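Trutari Drip Watering Kit: Set-Up Guide
Section 3. Laying Out, Connecting and Running Your First Watering

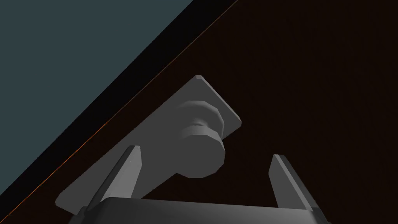 Zarnari

By now you've unpacked the kit, checked the parts against the list in Section 2, and drawn a sketch of your beds. Great! This section takes you from a coil of tubing on the lawn to water dripping at the roots of your tomatoes, and it's the part of the job I like best. Pick a sunny afternoon if you can. Tubing that has been lying in the sun for an hour is so much easier to work with than tubing straight from a cold garage.

What you need for this section

Main tubing (one coil, 63 feet)
Thin feeder tubing
Drippers (bag of 50)
Tees, elbows and end clamps
Hole punch
Pressure reducer and filter
Ki timer with its batteries
Scissors or garden shears, a bucket, and a mug of very warm water

3.1 Connecting to the faucet

1. Turn the outdoor faucet off and unscrew any hose or spray nozzle that's on it.
2. Look inside the threads. Old rubber washers love to stay behind, and two washers stacked together will leak every time. Pick out the old one with a small screwdriver.
3. Screw the Ki timer onto the faucet by hand. Snug is enough.
4. Screw the filter onto the bottom of the timer, with the arrow on its side pointing down, away from the faucet.
5. Screw the pressure reducer onto the filter, then the tubing adapter onto the reducer.

CAUTION: Do not use pliers or a wrench on any of these parts. The threads are plastic and they will crack, usually on the side you can't see.

NOTE: The order is timer, filter, reducer, adapter. If your faucet sits too low to the ground for the whole stack, put a short length of garden hose between the faucet and the timer and hang the stack from a hook on the wall or fence.

3.2 Laying the main tubing

1. Put the coil on the ground next to the faucet and find the outer end.
2. Unroll it like a wheel as you walk. Pulling it off sideways puts a twist in every loop, and you'll be fighting those twists all season.
3. Run it along your beds, following your sketch. Leave it loose, with a gentle snake in it. Tubing shrinks on cool nights and a tight run can pull itself right off a fitting (I learned that one in my own first year, with a flooded path to show for it).
4. Hold it down with stakes at each bend and wherever it wants to lift.
5. Don't cut anything yet! Walk the whole line, stand back and look at it from the porch or an upstairs window. Changes are free at this stage.
6. Once you're happy, cut at the corners and add elbows. Cut at the branches and add tees.

If a fitting won't go on, dip the end of the tubing in the mug of warm water and count to 20. It will slide over with a little wiggle. Push until the tubing meets the collar on the fitting.

CAUTION: Never use oil, grease or dish soap to ease a fitting on. It feels wonderful going together and then it slides apart under pressure.

Raised beds

Bring the main tubing up the outside of the bed at a back corner, over the top edge, and down onto the soil. Use an elbow at the top so it doesn't kink. If your boards are thick, two elbows make a neater job. For beds wider than you can comfortably reach across, run one line up each side and join them at the far end with a tee and a short bridge. This loop keeps the flow even and it's a real pleasure to see every plant get the same share.

Pots and hanging baskets

Pots are where drip watering really shines! Run the main tubing behind the pots and take a piece of feeder tubing to each one. For hanging baskets, follow the post or bracket up and clip the feeder tubing to the chain. Baskets dry out fast in August, so give each one two drippers on opposite sides.

3.3 Flushing the line

Please don't skip this step. It takes no time at all and saves a lot of clogged drippers.

1. Leave the far end of the tubing open and put it in the bucket.
2. Set the Ki timer to MANUAL and turn the faucet on slowly.
3. Let the water run until it comes out clear, with no grit or curls of plastic in it.
4. Turn off the faucet, fold the end of the tubing over, and slide on the end clamp.
5. If you have branches, flush and close each one separately, starting with the one nearest the faucet.

3.4 Adding the drippers

1. Start at the faucet end. Hold the punch square to the tubing and press with a slight twist until you feel it pop through.
2. Push the barbed end of a dripper into the hole until it clicks.
3. For plants that sit away from the main line, push in a straight connector, add feeder tubing, and put the dripper on the far end.
4. Place each dripper a hand's width from the stem. Seedlings can have theirs closer for the first few weeks.

Made a hole in the wrong place? No problem at all. Press in one of the small goof plugs and carry on. There is a little bag of them taped inside the lid of the box.

How many drippers per plant:

Lettuce, herbs, strawberries: one
Peppers, beans, bush tomatoes: one
Tall tomatoes, squash, cucumbers: two
Young shrubs: two, on opposite sides
Established shrubs and small fruit trees: four, spread under the outer leaves

NOTE: All 50 drippers can run together on one line. If you want more than that, split the garden into two lines and water them at different times. The Zorkberg two-way splitter fits above the timer and lets you run a second Ki timer beside the first.

3.5 Setting the Ki timer

1. Slide in the batteries and close the cover until the seal is flat all the way around.
2. Press CLOCK and set the current time. Check the AM or PM mark. A timer set twelve hours off is the most common reason people write to us!
3. Press START and choose a start time. We like 5:30 AM.
4. Press RUN and choose how long it waters. 20 minutes is a good first setting for vegetables.
5. Press EVERY and choose how often. Start with every other day.
6. Press AUTO. A small drop shows on the display.
7. Leave the faucet open. The timer does the rest.

CAUTION: The timer must come indoors before the first frost. Water left inside will split the valve.

3.6 The first watering

Now for the fun part. Press MANUAL and take a slow walk along the line.

1. Listen first. Hissing means a loose fitting or a hole without a dripper.
2. Look at every dripper. Each should give a steady drip. If one is dry, pull it out, blow through it and put it back.
3. Check the end clamps.
4. When the run is over, push a finger into the soil near a few plants. You want it damp down to your second knuckle. If it's dry below the surface, add five minutes and test again next time.

Sandy soil likes short runs more often. Clay likes long runs with plenty of rest between them.

Watering from a rain tank

A 1,000-gallon tank on level ground will not push water through the pressure reducer. Take the reducer out, keep the filter in, and raise the tank on blocks if you can do so safely. The Ki timer needs pressure to open its valve, so tank gardens should use the hand valve from the spare parts bag. Rinse the filter once a week, as tank water carries more grit than you'd think.

3.7 Covering up

Leave the line bare for the first few days while you watch for leaks. Then spread straw, bark or shredded leaves over the tubing, keeping the tips of the drippers clear. Mark the ends of each line with a stake so you can find the clamps in the fall.

Continue to Section 4 for feeding through the line and season-end draining.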